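Allden Opens Winter Coat Drive at All Neighborhood Branches

ALLDEN — The Allden Public Library will collect gently used and new winter outerwear at each of its branches from the first of November through the end of the month, the library announced today. The coats will be sorted and cleaned by Minetti Cleaners and given out at no charge to residents in December.

The drive, now in its second year, is a joint effort of the library, Minetti Cleaners and the Plunar Family Center. Last year's collection was held at the Main Library only and brought in 300 coats, all of which were given out before the holidays. The partners have set a goal of 500 for this season.

"Families told us last winter that children's sizes were gone within the first hour," the library said in a statement. "Opening the drive to every branch should bring in more coats, and it also means that residents without a car will be able to donate close to home."

Collection bins will be placed inside the front entrance of each branch and may be used whenever the building is open. Donors do not need a library card. Staff members are not able to accept items at the drive-up window or in the outdoor book return.

The following items are requested:

Coats and parkas in all sizes, infant through adult 3X
Snow pants and one-piece snowsuits
Hats, scarves and gloves, new only
Waterproof boots in wearable condition, tied or clipped together in pairs

Minetti Cleaners will wash or dry-clean every coat at its Matić Street plant before distribution. The company has donated the use of two machines for the length of the drive and will also repair zippers and replace missing buttons where possible. Coats that cannot be repaired will be sent to a textile recycler.

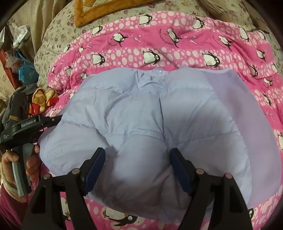
Down and other padded coats require more care than most donations, and the partners ask that donors take a few minutes with them at home. Empty all pockets, and check the seams for small holes where filling may escape. Spreading the garment out on a bed, as with the lavender-blue quilted jacket shown, makes it easier to look over the stitching between the padded sections and to open out the lining. Close any snaps or zippers before folding. Please do not use vacuum storage bags — coats arriving in them last year took several days to regain their shape.

Distribution will take place at the Plunar Family Center on two Saturdays in December, beginning at 10 a.m. No proof of income or address will be required. Each member of a household may choose one coat, and children need not be present. The center's gymnasium will be arranged by size, with 70 racks on loan from area merchants.

Residents who are unable to travel to a branch may request a home pickup by calling the library's information desk during regular hours. Businesses and schools that wish to host a bin of their own should contact the Plunar Family Center before the end of October.

About the Allden Public Library

The Allden Public Library provides books, programs and public meeting space to residents of Allden and the surrounding townships. Library cards are free to anyone who lives, works or attends school in the service area.

Media contact: Office of Community Relations, Allden Public Library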